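Notes from the Cloditz workshop: filling, tipping, wiping, repeat

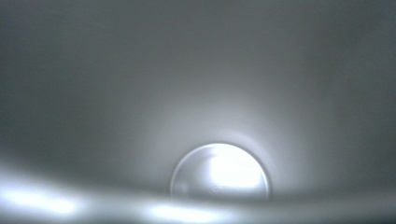

Looking down into one of our white tubs, from the hand-held gripper's camera.

Hello again from Cloditz! It's been a busy December and I've spent most of it holding a gripper on a stick, so forgive me if this month's item is all about tubs. For anyone who joined the list lately, I'm one of the people collecting examples for Zekora, our kitchen-tidying learner, and my patch is containers: picking them up, tipping things out of them, putting them back where they belong.

We passed 870 recordings last week, which I was very pleased about until I sat down to go through them. Of those, 284 have a white or very pale container in them, and they've turned out to be the awkward ones. When the gripper goes in close, the camera mounted on it ends up with nothing but wall. No label, no seam, no pattern, just grey sliding into paler grey. The only proper edge you get in the shot up top is the thin ring where the side meets the base. I know that tub very well by now and I still had to look twice at it.

Then there's the glare. You'll notice the two bright patches on the near rim and the glow on the right side of the base. We've been arguing over whether to get rid of that sort of thing. One camp (me, at first) wanted a softer lamp and a bit of card over the window, so that every tub looks nice and even. The other camp said that real kitchens have windows and shiny plastic in them and Zekora had better get used to it. I've come round to their side, mostly. We're keeping the bright ones and adding a dull batch to go with them – same tubs, same moves, blinds down.

I've also changed how I do the approach. I used to go straight in, quick as you like, and half the recording was a pale blur. Now I stop a hand's width above the rim, wait for a breath, and then carry on down at a slower pace. It makes each go a little longer, and my shoulder has opinions about it by four in the afternoon, but you get a good few moments where the whole mouth of the tub is in view before the close-up part begins. If you're recording at home with one of the loan kits, please do the same! And please don't tilt the gripper to get a better look for yourself. I catch myself doing it all the time, and it means the learner picks up my nosiness along with everything else.

A question that came up twice in the post: do we keep recordings where the tub is empty? Yes please. I want plenty of them. Zekora has to be able to tell that there's nothing left to tip out, and it can't learn that from full tubs alone. Just tick "empty" on the sheet. If you forget, it falls to me to go through and decide, and a pale crumb in a pale tub is nobody's idea of a fun evening.

The sheet itself has had a small tidy. Nikolaidis, our labelling page, now has a box for "can't tell", so you needn't guess any more. I went back over 218 of the older recordings and used it more often than I'd expected to – mainly on close views like this one, where the marking on the base is too washed out to read.

Next up is the Plerwood set, which is all lidded things, and I've got 6 boxes of them stacked behind my chair waiting to be sorted. Lids are a whole different headache. If you have odd ones at home that don't fit anything, bring them along, I'll happily take the lot.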